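Prarham Water Polo won again last night, 24 straight in the league now, and my feed is full of people calling it a dynasty. I have some questions. Thread.

First, the streak is real. I'm not one of those people who thinks you put an asterisk next to everything. They show up, they score more goals, they go home. Fine.

But look at who they played. Of those 24, I make it 8 against teams that were over .500 at the time. The rest were against clubs that can barely fill a bench. Maltum dressed nine for the February game and two of them were goalies.

Maltum, by the way, led that game at the half. Everybody forgets this. Led at the half with one field sub, then ran out of legs. If they bring a normal squad we're not having this conversation.

Second, the schedule. Prarham got Plolum at home twice. Twice! The league says it was a pool availability thing. It's always a pool availability thing, and it always seems to be available in Prarham.

I asked the league office about it in writing. Got three sentences back from Adelmo Russo thanking me for my interest in the sport. I have been interested in the sport for a long time, Adelmo.

Third, Marek Halás. Great player. Best left-hander in the league and I'd take him on my team tomorrow. But 100 career goals is being thrown around as if it settles something, and a lot of those came with his team up six in the fourth quarter.

Does he have to stop shooting when they're up six? No. Do I have to be amazed by it? Also no.

What I'd like to see is goals by quarter and by score margin. The league doesn't publish that. I've been going off box scores, which are wrong about once a game in my experience – I've seen Kristóf Borbély credited with an ejection when he was home with the flu.

Fourth, and this is the one that gets me yelled at. Győző Kocsis is a good coach. I don't know that he's a great coach. His press works when the refs let it work, and in this league they let it work.

Somebody in the replies is going to bring up the Bíró Cup. Go ahead. They lost it. By four. Against the first team all season that could swim with them, they took eleven shots from outside in the last quarter and made one.

Kocsis said afterward that they "didn't get the bounces." A bounce is when the ball hits the post and goes the wrong way. Most of those shots hit the goalie in the chest.

The one person over there who seems to agree with me is Anikó Mészáros, who was in goal for the women's side for years and now does the club's radio. She said on air that the back line gets bailed out by the keeper too often. She's right, and I bet she heard about it Monday to Sunday. 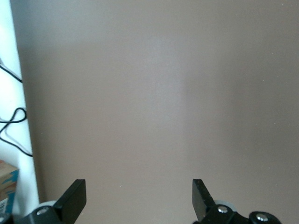
Two black gripper fingers, a gray surface, a cardboard box

Yes, Plolum is my club, and I'll save you the trouble of typing it. I keep the stats for Plolum and I want Prarham to lose. It doesn't make the schedule any fairer.

For the record, we lost to them both times. 9-7 and 12-11. The 12-11 was tied with under a minute left and we gave up a counter because two guys went to the same man. Our fault completely. No complaints about the refs in that one.

Attendance, since people keep quoting it: the announced crowd for the second game was 282. I was there. If you count the under-14s who'd just finished practice and were waiting on rides, sure, maybe.

People say it's good for the league to have one team everybody chases. Is it? Two clubs dropped their second squads this year. I don't see a lot of chasing. I see a lot of 15-4.

What would change my mind: they go a season with an even home and away split, they beat a full Maltum on the road, and they win one cup game against somebody from outside the league. Do that and I'll post the word dynasty myself, in capitals.

Replies are open. If you're going to tell me I've never played, I played eleven seasons, mostly badly, mostly on the right wing.

Edit to the Borbély post: he says it wasn't flu, it was a stomach thing. Box score is still wrong.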